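How to budget for an office robot without weeping in March

Start with the jobs, then look at the brochures. Ours were filing and fiddling with chairs, so the Trumen demo of a robot icing a cake was lovely and no use at all.

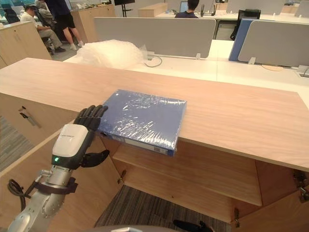

Next, price the hands separately. Marchetti quoted us one figure for the arm and tucked the fingers under "options", which is a bold way to sell an arm. Ask Gornau and Lurkilska for the same split. Our spare fingertips, cables and covers came to £3083, a sum I had set aside for a nice desk.

Try it on your own furniture before you sign. Allow 14 working days and book 2 people to stand near it looking calm.
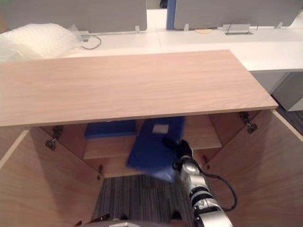
Shelf work at the open cabinet, blue box in the gripper.

Then budget for the awkward stuff, low down and under things. Put in around 120 hours of staff time for setting up and treble the biscuits.

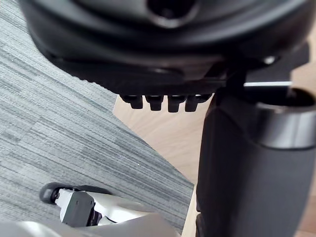 Should we lease first?
Lease if your list of jobs is still changing, and get the buy-out price in writing.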